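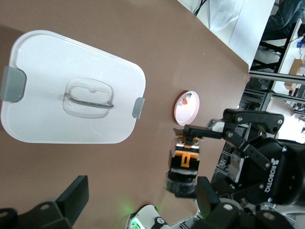
공연 보러 다니는 게 취미라고 하면 다들 멋있다고 하는데, 사실 제 취미의 절반은 줄 서기예요. 입장 줄, 굿즈 줄, 화장실 줄, 그리고 제일 무서운 집에 가는 버스 줄ㅠㅠ 스탠딩 공연만 골라 다니다 보니 무릎은 진작에 나갔고, 작년 여름 야외 공연에서는 본무대 시작하기도 전에 돗자리 위에서 허리가 끊어지는 줄 알았습니다. 그래서 큰맘 먹고 산 게 바르쿠스(Barkus) 접이식 야외 의자예요. 야외 페스티벌 두 번에 경마장 콘서트 한 번, 이렇게 세 번 들고 나갔다 왔으니 이제는 후기를 써도 될 것 같아서 씁니다.

참고로 제 돈 주고 샀어요. 협찬 같은 거 들어올 블로그도 아니고요ㅎㅎ

먼저 무게 얘기부터. 의자만 들면 가볍습니다. 정말 가벼워요. 그런데 공연장 갈 때 의자만 들고 가는 사람이 어디 있나요. 우비, 물, 보조배터리, 응원봉, 갈아입을 양말까지 넣고 나면 어깨에 느낌이 팍 옵니다. 주차장에서 게이트까지 한참 걸어야 하는 곳이면 각오하셔야 해요. 그래도 파우치에 달린 끈이 넓어서 살을 파고들지는 않더라고요. 예전에 쓰던 파리에르(Parier) 의자는 끈이 무슨 노끈처럼 얇아서 집에 오면 어깨에 빨간 줄이 두 개 나 있었거든요.

조립은 처음에 좀 헤맸습니다. 폴대는 안에 고무줄이 있어서 흔들면 자기들끼리 착착 끼워지는데, 문제는 천이에요. 앞쪽 두 군데는 쉽게 들어가고 뒤쪽 마지막 한 군데가 죽어라 안 들어갑니다. 첫날은 거실에서 혼자 씨름하다가 손톱 하나 부러뜨렸어요. 요령은 등받이 쪽을 먼저 끼우고 앉는 쪽을 나중에 당기는 거예요. 설명서 그림은 순서가 반대로 되어 있던데 저는 이게 훨씬 편했어요. 그리고 몇 번 쓰면 천이 살짝 늘어나서 지금은 노래 한 곡 끝나기 전에 다 폅니다!

이제 제일 중요한 앉았을 때 느낌. 엉덩이가 쏙 들어가는 스타일이라 처음엔 우와 소리가 절로 나와요. 허리도 은근히 받쳐 주고요. 다만 낮습니다. 꽤 낮아요. 앞사람이 일어나면 그냥 앞사람 등만 감상하게 됩니다. 경마장 공연 갔을 때가 딱 그랬어요. 마지막 경주 끝나고 트랙 안쪽 잔디에 무대를 차려 놓고 하는 공연이었는데, 오프닝 때는 다들 얌전히 앉아 있어서 천국이었거든요. 해 지는 거 보면서 감자튀김 먹고, 말은 하나도 모르면서 남들 따라 소리 지르고. 그러다가 트라이안 스토이카(Traian Stoica)가 나오니까 앞줄부터 우르르 일어나는 거예요. 저도 당연히 일어났죠. 그 뒤로 의자는 한 시간 넘게 제 가방 받침대였습니다.

그러니까 이 의자는 공연을 앉아서 보려고 사는 물건이라고 생각하시면 안 되고, 공연 전 대기 시간이랑 중간 무대 전환 시간을 버티려고 사는 물건이에요. 그 용도로는 진짜 만족합니다. 대기 시간에 체력을 아껴 두니까 앙코르까지 뛰어도 다음 날 출근이 되더라고요 (피곤하긴 합니다. 그건 의자가 어떻게 해 줄 수 없는 부분이고요).

잔디에서는 다리가 조금 파고들어요. 흙이 마른 날은 괜찮았는데, 비 온 다음 날 갔던 잠덴(Zamden) 페스티벌에서는 오른쪽 뒷다리가 슬금슬금 들어가서 저도 모르게 옆자리 분한테 기울어지고 있었어요. 그분이 웃으면서 종이컵 납작하게 접은 걸 밑에 받쳐 주셨는데 의외로 버티더라고요. 다리 끝에 끼우는 넓적한 고무 받침을 따로 파니까 야외 공연 위주로 다니시는 분은 처음부터 같이 사세요. 저는 따로 샀다가 배송비를 또 냈습니다. 아까워라.

컵홀더는 없습니다. 이거 은근히 크더라고요. 맥주 들고 박수 칠 수가 없잖아요. 저는 결국 체(Chae)에서 나온 집게형 컵홀더를 폴대에 물려서 쓰는데, 작은 생수병은 괜찮고 큰 컵은 덜렁거려서 불안해요. 옆에 주머니가 하나 달려 있긴 한데 휴대폰 넣으면 끝이고, 깊지 않아서 일어날 때 꼭 한 번씩 떨어집니다. 어두운 잔디밭에서 검은색 휴대폰 찾아보신 분? 다음부터는 무조건 목걸이 줄 합니다.

색은 카키랑 남색이 있는데 저는 남색으로 샀어요. 때는 덜 타 보이는데 먼지는 또 엄청 잘 보여요. 케첩 흘린 건 물티슈로 닦으니까 지워졌고요. 천만 벗겨서 손세탁도 한 번 했는데 색 빠짐은 없었습니다. 말리는 데 하루 꼬박 걸렸으니 공연 전날 빠는 건 비추예요.

그리고 사기 전에 꼭 확인하셔야 하는 것! 가려는 공연이 의자 반입이 되는지 보세요. 같은 야외 공연이어도 피크닉존만 되는 데가 있고, 등받이 높이를 따지는 데도 있고, 아예 입구에서 맡기라고 하는 데도 있어요. 저는 한 번 보관소에 맡겼다가 끝나고 찾는 줄이 너무 길어서 막차 놓칠 뻔했습니다. 예매 페이지 맨 아래 작은 글씨까지 읽으세요. 제발요.

키가 큰 분들한테는 어떨지 잘 모르겠어요. 키 167인 제가 앉으면 무릎이 살짝 올라오는 정도라 편한데, 같이 간 남동생은 다리를 둘 데가 없다고 투덜대다가 결국 돗자리로 내려갔거든요. 걔는 원래 투덜대긴 하지만 그날은 좀 불쌍해 보였어요.

정리하는 건 펴는 것보다 쉽습니다. 천 빼고, 폴대 뽑아서 접고, 둘둘 말아서 파우치에 넣으면 돼요. 파우치도 넉넉해서 대충 말아도 들어갑니다. 공연 끝나고 사람들 쏟아져 나올 때 의자 붙잡고 낑낑대면 정말 서럽거든요. 파리에르 쓸 때는 파우치가 딱 맞게 나와서 그냥 안고 지하철 탄 적도 있어요.

별점은 다섯 개 만점에 네 개 줄게요. 하나는 컵홀더 때문에 뺐어요. 1월에는 실내 공연만 잡혀 있어서 의자는 당분간 베란다에서 쉬고, 봄에 라인업 뜨면 다시 꺼낼 생각입니다. 혹시 이 의자에 딱 맞는 컵홀더 찾으신 분 계시면 댓글로 좀 알려 주세요. 큰 컵 들어가는 걸로요!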